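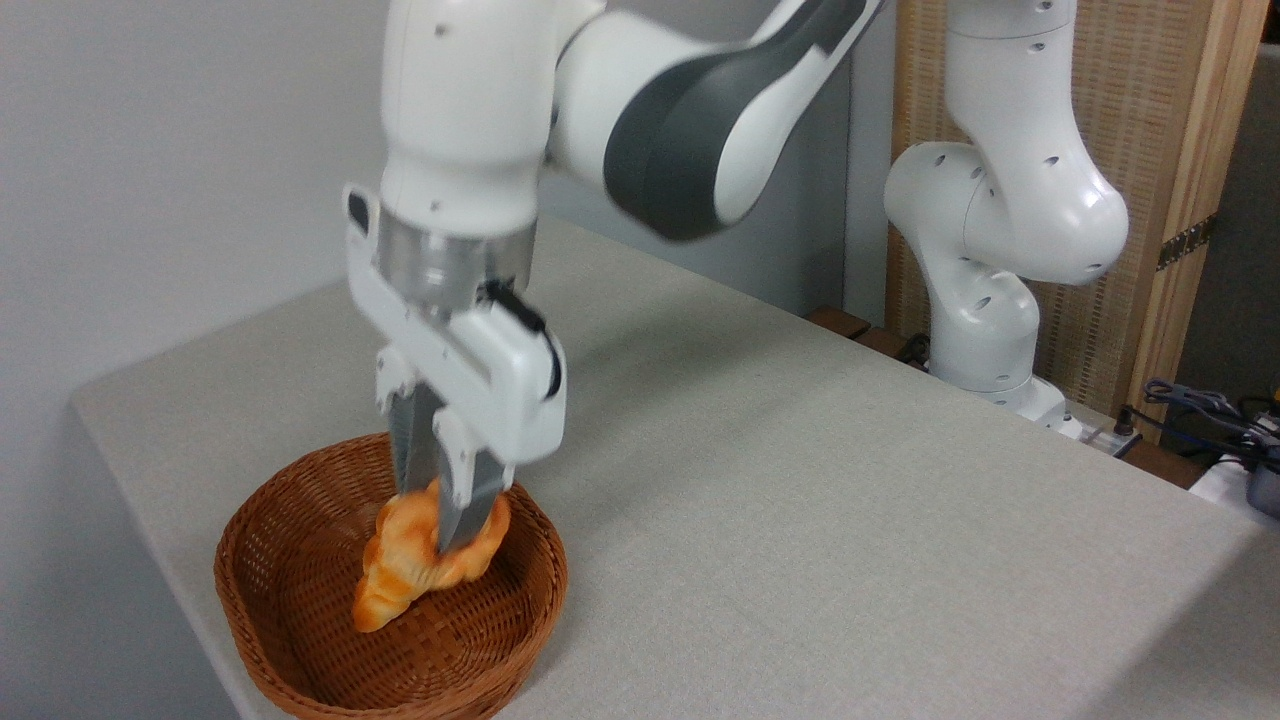 Secret Santa for grown adults, is there a graceful way out
Posted by wattlebird_68 in Gifts and Occasions, May 17, 2022

Yes, I know it's only May. My partner's family does the draw early so that everyone has "time to be thoughtful", and in practice that gives us seven months to be anxious and one lunch hour to buy a candle. There are no little kids in it any more. We're all adults with mortgages and strong views on bath salts. I'd be quite happy with a round woven basket near the corner of the table and a fake croissant in it, provided I didn't have to unwrap it in front of my mother-in-law and make the noise. Has anybody got out of one of these without becoming the family villain?

gumbootqueen
We swapped ours for a homemade-only rule. Jam, knitting, a framed photo, whatever you can manage. Best thing we ever did. My brother gave me a jar of pickled beetroot with a label he'd drawn himself and I nearly cried.

tin_lid
I have been on the receiving end of homemade-only. I own four scarves that can't be worn by anything with a neck.

gumbootqueen
You could always say thank you and put them in a drawer like the rest of us.

tin_lid
The drawer is full.

Ondham_Ollie
Homemade is not the cheap option people reckon it is, either. I did soap one year. By the time I'd bought the moulds, the lye, the goggles and the fancy oil I'd spent 287 dollars, and everyone got a grey brick that smelled like a wet paddock. A book voucher would have been kinder to all parties.

wattlebird_68
Part of the trouble is that the limit creeps. It started at twenty bucks and now there's a cousin who "found something on sale" every year and makes the rest of us look like tightwads. Last December she gave somebody a Rondex coffee grinder. I gave a tea towel. It was a nice tea towel!

possum_magic_not
Then say something about the limit. You don't have to blow up the whole tradition over a grinder.

marmalade_hour
Agree with possum. I also think it's a bit rich to call it anxiety when you've got seven months. Pick something in the first week and stick it in the cupboard. I keep a present shelf and I haven't set foot in a shopping centre in December for years.

tin_lid
People with present shelves frighten me.

marmalade_hour
People with present shelves are asleep by nine on Christmas Eve.

Boonchu_bound
What we did was pool it. Everyone puts in what they would have spent and we hire a place for a weekend. Last year it came to 684 dollars, enough for two nights at a cabin up at Nultari with a dodgy barbecue and a very good creek. I couldn't tell you one thing I was given the year before that, but I can tell you exactly who fell in the creek.

Ondham_Ollie
Was it you?

Boonchu_bound
It was me.

gumbootqueen
That's lovely, but it only works if you can stand your relatives for a whole weekend. Some of us have calibrated things very carefully at three hours plus pudding.

possum_magic_not
And it isn't fair on whoever's skint that year. You can quietly spend less on a present. It's hard to quietly put less in a tin when your uncle is adding it up out loud.

Boonchu_bound
Fair point. We do envelopes with no names on them, and it still gets a bit awkward. One year somebody put in a scratchie instead. It won two dollars.

wattlebird_68
Okay, I've floated the weekend away in the family chat. So far one thumbs up, one "what about the dog", and a message of what must be more than 500 words from the grinder cousin about what giving means to her. My mother-in-law has seen it and not replied.

marmalade_hour
Seen and not replied is a no.

gumbootqueen
Seen and not replied is her ringing your partner at this very moment.

wattlebird_68
The phone has just gone in the other room. I'll report back.

tin_lid
If it all falls through I can do you a scarf.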